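Fault Observers wanted (part-time, paid) – Skirus, Sinton site

Two openings, start in January, fixed term with possible extension if the problem outlives the budget

Skirus is looking for people to sit beside a robot arm and wait for it to do the wrong thing. We would prefer to hire people to watch it do the right thing, and we did advertise that job last year. Circumstances have changed.

Background

The arm at our Sinton site is called Ojeda. It picks up small objects from a table and puts them down somewhere else on the same table. It has a two-finger gripper, a good record on the easy objects and, since the fall, a fault. Now and then, after a stop has been called and the arm has come to rest, the gripper closes. There is a pause first, long enough for a person to decide it's safe to reach in. Then the fingers shut on whatever is between them.

So far that has been air, several toys and the cuff of a sweatshirt. Nobody has been hurt. The fingers don't close with much force, but they close with enough that we stopped letting anyone's hands near the table while the power is on, and we stopped calling it "the hiccup," which was the name on the first six pages of the log.

We have a record of 2,065 stops. In 651 of them the gripper moved afterward. That is a lot for something we described to our own management as intermittent. The supplier has replaced the cable. We have replaced the cable the supplier replaced. The current theory involves a command that gets queued during the stop and delivered late, like a postcard. There is a rival theory involving the wiring at the wrist, and the people who hold these theories no longer eat lunch together.

What we can't get from the log is what was going on at the table when it happened. The software knows when the fingers moved and has no opinion about anything else. That is where you come in.

The work

You will sit at a station outside the marked line, with a stop button, a form and a view of the table both directly and through the wrist camera. The arm runs through its tasks. At points given on your sheet, and at some points of your own choosing, you press the button. Then you watch the gripper for as long as the sheet says and write down what it did.

Most of the day looks like this:
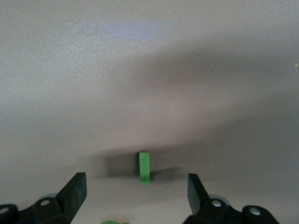
Open fingers and a green block, wrist camera, Sinton.

The block tasks are the plain ones. They are also where the late closing was first noticed, so we run a great many of them. You will come to know the green block well. Please try to stay alert anyway. The fault seems to favor moments when the observer has begun thinking about dinner, though we accept that this may be a problem with how we collected the data.

For each stop you will note:

- where the arm was in the task when you pressed
- whether the fingers were open, closed or somewhere in between
- whether anything was being held
- whether the fingers moved after the arm came to rest, and whether it happened once or more than once
- anything else you saw or heard, in ordinary words

That last line matters more than the rest. One of our better leads came from an observer who wrote "small click, then nothing, then rude." We knew exactly what that meant and have since found the click in the sound recording.

Nothing on the form asks you to explain the fault. We have plenty of explanations.

Safety

Please read this part even if you skip the others.

You don't touch the table, the objects or the arm while the system is powered. Resetting the objects is done by a staff member with the power off and the key in their pocket. The key is on a large wooden tag, so you can see whose pocket. If the staff member reaches for the table and you can't account for the key, press the button, say so out loud and enjoy the rare feeling of being completely in the right. You will never be told off for pressing the button. Stopping the arm for no reason costs us a minute, and we have wasted many more minutes than that on the cable.

The stop button cuts arm motion. Until this fault is found, treat it as making no promise about the gripper. We are aware of how that sounds in a section headed Safety. It is the reason for the marked line, the key and this posting.

No long sleeves on the reset side of the line. See sweatshirt, above.

The longer tasks

Observers who last beyond the training week move on to sorting. These runs use a plate and a set of foam letters, and a single run has many more pickups and releases than a block run, so there are more places to press the button. They are also more annoying to write up. Foam squashes, which means a gripper that closes late on a letter may leave very little trace of having done so, and a letter may end up sideways for perfectly innocent reasons. When in doubt, write down the letter and the way it was lying and let us argue over it. If you can't tell which letter it was, write that.
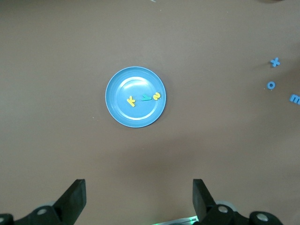
After reading a draft of this notice, a past observer asked us to add that the letters are harder than we make them sound: you start trying to read words into them, and by the time you notice you've stopped watching the fingers, which are the only thing you're being paid to watch. The same person suggested covering the stop button's label, having spent a whole afternoon reading that as well.

We have added it. The label stays, on the advice of everyone.

Who should apply

You don't need a technical background. Past observers have come from night security, proofreading and birdwatching, and the birdwatchers were the best by some distance. We need someone who can look at the same small area for a long time, notice when it changes and write a plain sentence about it afterward.

You should be able to:

- sit for a 2-hour session, with breaks that you're required to take
- press a button promptly without being sure it's necessary
- write legibly, or type in a way that others can live with
- disagree with an engineer who tells you it couldn't have happened that way

Experience with robots is fine but comes with a condition. Applicants who already know what's wrong with Ojeda are asked to put it in a sealed envelope and hand it in at the end of the term. We have a drawer for these.

If you have worked for the cable supplier, please mention it. It won't count against you. People will simply want to know.

Hours and pay

Sessions run mornings and afternoons, and you may take either or both. Pay is hourly and includes the training week, the breaks and any time spent waiting while the arm is being restarted, which can be considerable. Bus fare to Sinton is covered. There is parking, although the sign still says Foltesness from the previous tenant and every driver we have ever hired has gone past it at least once.

The wrist camera records during every session, and there is a microphone at the table. Neither faces the observer's station, but the microphone will pick up your voice. You will be asked to sign a consent form before the first session and may withdraw at any time. If you withdraw, we keep your written notes unless you ask us to remove them. Singing has been recorded in the past and is kept strictly confidential.

If the fault is fixed before the term ends, you will be paid for the full term. We put this in after an applicant pointed out that observers otherwise had a financial interest in the thing staying broken.

How to apply

Send a short letter to the Skirus front desk at the Sinton site, marked "Observer." A résumé is optional. In place of the usual paragraph about your strengths, describe something you saw happen recently that lasted under a minute. It can be dull. Tell us what happened, in what order, and which parts you aren't sure of.

Shortlisted applicants will be invited to a trial session with the arm, lasting about an hour, paid at the same rate. Wear short sleeves.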